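Search this list Enter keywords Go

Subject: Re: [stotine-admin] Height and weight fields in personal ads
Date: March 16, 2022

> The Wenthorpe import dropped the height on 544 ads.
> Most of them had it in the body text, in feet and
> inches, with the quote marks mangled. Can the parser
> be made to read those, or do we ask advertisers to
> retype?

The parser can read most of them. The quote marks were saved in one character set and read back in another, so a single mark became three junk characters. I ran a repair on a copy of the Skanlow data and about 200 ads came back with a usable height.

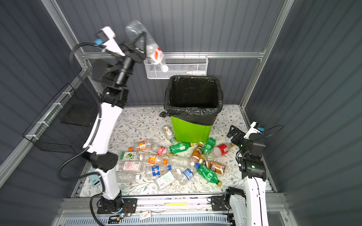 Left arm, bottle held with the cap down.

Do not convert on import. Store the value as typed, store the unit beside it, and convert when the ad is displayed. Stotine rounds to the nearest centimeter on save, and an ad edited in inches drifts after a few saves.
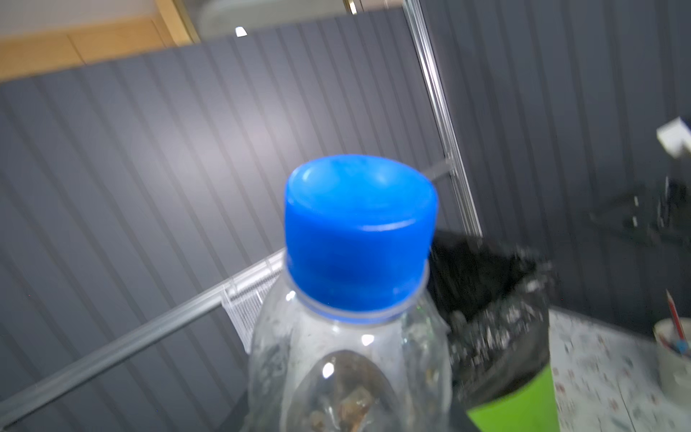
Clear bottle, blue screw cap.

Age is a separate problem. Ads that give a star sign and an age but no birth date go stale. We should keep the date the age was entered and hide the age after 12 months unless the advertiser confirms it.

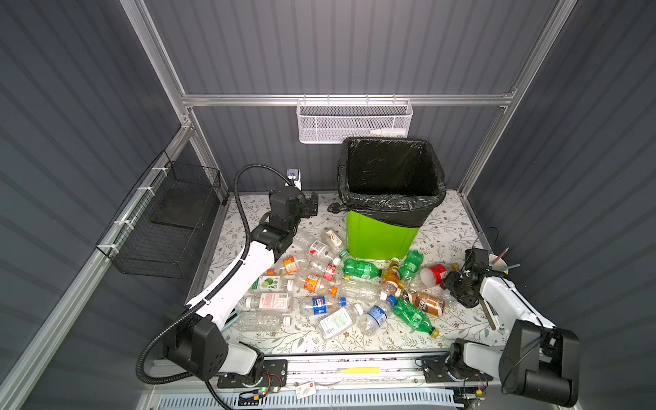 Any ad with no confirmed age should stay unlisted, whatever the other fields say. The Villaseñor site already does it this way and the check is one line in the listing query.

Proposed order of work:

1. Run the character repair on the Wenthorpe copy and post the failures here.

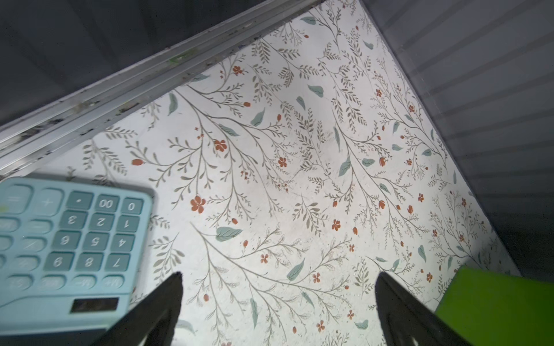
2. Add the unit column. Existing rows get a blank unit.

3. Raise the headline limit by 16 characters. Repaired text can be longer than the old field allows.

The rounding patch can wait until June.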